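About Dunora

Dunora builds and services a wrist camera and gripper kit for small robot arms. We work out of one building in Hirville, with the shop on the ground floor and the office and test benches upstairs. Most of our customers are small manufacturers, repair shops and school labs that already own an arm and want it to handle thin or soft parts.

The company was started by Elango Acharya, who had spent his working life fixing wire harness machines for other people. The first kit was built for a lamp maker that needed short lengths of wire picked up and passed through a housing. It was slow and the fingers wore out quickly, but the lamp maker kept using it and asked for a second one. That order paid for our first milling machine, which we still use for mounting plates.

What we make

Our main product is the Wuvanow kit. It has a two-finger gripper, a small camera that mounts at the wrist, a mounting plate cut for your arm, the cables, and the software that ties them together. The fingers have rounded tips and come off with 2 screws, so a worn pair can be changed at the bench without taking the gripper off the arm. We sell replacement fingers singly or in pairs.

The camera looks along the fingers toward the part. We chose a wrist mount over a fixed camera on a stand because much of our customers' work happens inside housings, sleeves and bags, where a fixed camera has no view at all. The drawback is that the finger takes up a good share of the picture. The software lets you mark the part of the view you care about and ignore the rest.

We also make the Panicker bench, a table-height stand with a base plate, a cable tray and a locking drawer for tools. You don't need one to use the kit. Schools tend to order them together, and we ship them flat with the bolts bagged by step.

What the kit is good for, and what it isn't

The kit does well with wire, cord, light tubing, small clips and folded fabric. It will pick up rigid parts too, but if that is all you do, a plain gripper from almost any supplier will cost you less and you should buy that.

We don't recommend it for oily parts, food handling or anything that needs a washdown. The camera housing isn't sealed. We get asked about a sealed version fairly often, and we don't have one planned.

Bright light is the other thing to think about. A lamp or window close to the work can wash out part of the camera view. The exposure setting helps, and so does moving the lamp, but there are jobs where the bright side of the view stays white whatever you do. When we quote a job we ask for the lighting along with the part drawings, and if we think glare will be a problem we say so before you order.

How a job usually goes

Send us the make and model of your arm, a few sample parts and a short note on what you want done with them. We try the parts on our own bench first. There is no charge for this up to 3 sample parts; beyond that we bill for bench time at the shop rate. You get back a written report with camera stills and a plain yes, no or maybe.

If you go ahead, we cut the mounting plate, assemble the kit and run it on our bench before it ships. Setup can be done over the phone by someone who is comfortable with hand tools and has run the arm before. We can come to you if you are within 40 miles of Hirville. Farther out, we ask customers to ship us the arm or work with a local installer, and we will talk the installer through it.

Training takes a morning. We cover mounting, finger changes, the exposure and focus settings, and what to do when the arm stops in the middle of a job. Everything is also in the printed manual, which has been through several rewrites, mostly thanks to customers who wrote in the margins and mailed us the pages.

A look at the work

Curved walls and strong side light are common in the jobs we are sent, and they are the reason we spend so much bench time on camera settings. The stills in our reports come straight from the wrist camera, with no touching up.
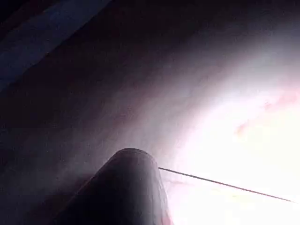 Wrist camera view: a finger tip and a thin, straight wire against strong light from the right.

With a view like this one, we would mark the stretch of wire nearest the tip, where the dark line stands out best from the glare, and leave the far end out of it. A darker exposure might bring back some of the right side, at the cost of losing more on the left. We usually save both settings and let the customer compare them on their own parts.

Service and repairs

Kits come back to the same people who built them. Worn fingers and pinched cables make up most of the repair work — the cables because they get trapped between the wrist and the plate when the arm turns too far. Newer plates have a deeper cable slot, and we will swap an older plate for the cost of shipping.

Before you send anything in, please call or write for a return number and put it on the outside of the box. Take the fingers off and pack them separately. If the trouble is with the software, save the log file to a drive and include it. We keep parts for every kit we have sold, including the early ones with the round connector.

Working here

We are a small shop and we don't hire often. When we do, we look for people who can read a drawing and write a clear note to a customer. Experience with robot arms is useful but we can teach that part. Openings are posted on this page and on the board by the front door, and there are none at the moment.

Visiting

The front office is open on weekdays. Please call ahead if you would like bench time, as the arms are often tied up with customer parts. Parking is behind the building, and deliveries go to the side door.

Page last updated Wednesday, May 5, 2021.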